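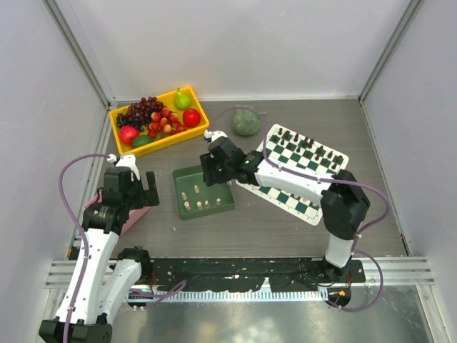 Muthoni Sang wrote in after last session that the RAM part went too fast, and that she still doesn't see why two laptops with the same processor name can feel so different. Fair. So week 3 starts there and we push storage back to the second half.

Buying and Judging Computer Hardware – Week 3 handout
Memory, storage, screens, and reading a spec sheet without getting fooled
Bring: the spec sheet you printed for homework. Any laptop. Used ones are fine.

1. Same chip name, different speed

The name on the box tells you the chip family. It does not tell you how much power the maker lets the chip draw. Thin case, small fan = lower limit. Thick case, two fans = higher limit. Chip runs at full speed for a short burst, heats up, then drops down to whatever the cooling can handle.

So: short jobs (opening a page, loading a document) feel the same on both. Long jobs (exporting video, a game, zipping a huge folder) do not.

What to look for on the sheet:
- power limit in watts, if they print it. Many don't
- number of fans
- weight and thickness. Crude, but it helps
- a review with a long test, not a single run

Muthoni's other point, that one of her two machines has a single stick of memory – yes, that alone could do it. See next.

2. Memory (RAM)

Two questions. How much, and how is it fitted.

How much: 8 GB is the floor for light work. Browser with a lot of tabs plus a video call and you are at the edge. When it fills up the system starts moving stuff to the drive, and the drive is far slower, even a good one. That is the stutter you feel when switching windows.

How fitted: one stick = one channel. Two sticks = two channels, so the chip can pull from both at once. Matters most when the graphics are built into the processor, becuase they share the same memory. Same total, split over two sticks, often gives better frame rates in games. Not a small effect.

Soldered memory: can't be swapped. What you buy is what you have for the life of the machine. Sheet may say "onboard". Some have one soldered part plus one open slot.

Our lab model, the Vullumix, has one slot filled and one empty. We'll open it at the break. Power off, charger out, touch bare metal first.

3. Storage

Hard drive: spinning disk. Cheap per gigabyte, slow at finding small files. Okay for backups.
SSD: no moving parts. Anything you boot from should be this.

Inside SSD there are two kinds you'll meet. The older connection (SATA) and the newer one (NVMe). Box shots love the big number for NVMe, which is for reading one giant file start to finish. You almost never do that. Day to day it's small files scattered all over, and there the gap between the two is much smaller. Going from hard drive to either one is the big jump.

Watch the size. A 256 GB drive does not show 256 in the system. Drive makers count in thousands, Windows counts in 1,024s but prints the same letters. Then take off the operating system, the recovery partition, and whatever the maker preloaded.

Wundico sheet from the homework pile: says "fast storage" and nothing else. No type, no speed. Treat that as the slowest thing it could be until someone tells you otherwise.

4. Screens

Resolution: how many dots. Full HD is 1920 across, 1080 down. On a laptop that's sharp enough for most people.
Brightness: in nits. Low-end panels are hard to use next to a window.
Refresh: times per second the picture updates. 60 is normal. Higher helps in games and scrolling, costs battery.
Color: percent of some standard. Check WHICH standard, they aren't the same.
Panel type: TN washes out from the side, IPS doesn't much. 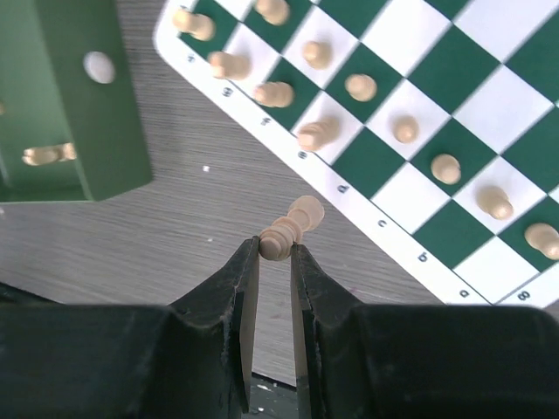

Touch adds weight and usually a glossy surface, so more reflections. Also some drain on the battery. If you wont use it, skip it.

5. Battery

Ignore "up to" hours. Find the capacity in watt-hours. Say it's 65 Wh. Divide by what the machine draws in use. Light typing at 8 watts gives a bit over eight hours. Gaming on battery, maybe an hour and change.

Don't mix up the battery and the charger. Charger is rated in watts, battery in watt-hours. Both can say 65 on the same sheet and they mean different things. Aileen Lacson caught this on the Prendalik sheet, where the charger figure was printed under the heading Battery. Good catch.

Some makers only give milliamp-hours. 4,000 mAh means nothing until you multiply by the voltage. 4,000 mAh at 11.4 volts = 45.6 Wh.

6. Benchmark scores

A number like 1,482 is worth nothing alone. You need:
- name and version of the test
- single core or all cores
- plugged in or on battery
- which power mode

Change any one and the score moves. Only compare within the same test, same version. Run it three times, throw out the first if the machine was still busy updating.

In-class work (pairs)

Take your printed sheet. Fill in: chip, power limit, memory amount and channels, soldered or not, drive type and size, screen brightness, battery in Wh. Write "not stated" where it's missing, don't guess. Then swap with the pair next to you and check theirs.

For Tuesday

Read the graphics section in the packet. One page on the Javier spec sheet: what does it leave out, and what would you ask the seller. Typed or by hand, either ok.

Ports and wireless we didnt get to, moved to week 4.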